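Two-armed cell back in service at Urora's Bemumville workshop

2022-08-17

The two-armed bench cell at Urora's Bemumville workshop is running again after its first full service since January, and the crew that looks after it could hardly be happier with the result. The cell, known in the building as Tawhiri, had logged 1,226 hours on the counter when it was shut down for the work, 737 of them since the last change of gripper fingers.

Wear at the fingertips was what prompted the stop. The ridges on the left gripper had rounded off enough that thin items were slipping, and the right one was starting to go the same way. Both pairs were swapped for new ones, and while the grippers were off, the team went over every connector at the wrists and reseated two that had worked a little loose. One cable on the right arm was replaced outright – it had been rubbing against the table edge on long reaches.

Then came the part everyone enjoys, which is teaching the arms where they are again. Each gripper is driven by hand to a set of reference points on the tabletop and the offsets are saved. It took 5 passes before the left and right arms agreed to the workshop's satisfaction, and the fifth was lovely to watch, with the fingertips meeting over the seam as if they had never been apart!

Tawhiri's regular job is sorting and packing network cables for Pitatance, a small supplier of office kits across town. Cables are a wonderful test for a freshly serviced cell. They bend, they spring back, and they never lie the same way twice, so any slop in the fingers shows up fast. The blue patch cables and the blue bin are back on the table for the shakedown runs, which will go on for more than 3 weeks before the full workload returns.
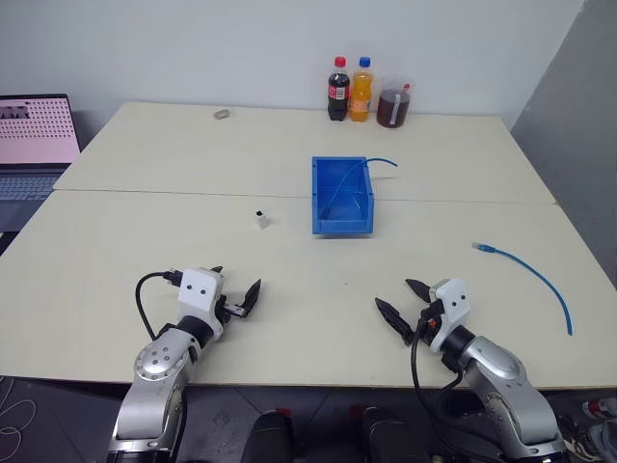 The two arms over the worktable, with one blue cable partly in the bin and another on the tabletop.

The service notes have been rewritten along the way. Finger wear will now be checked every month with a simple gauge, and the wrist cables get a look at the same time. Urora plans to give its second bench cell the same treatment once the shakedown is over, and spare fingers for it are already on the shelf.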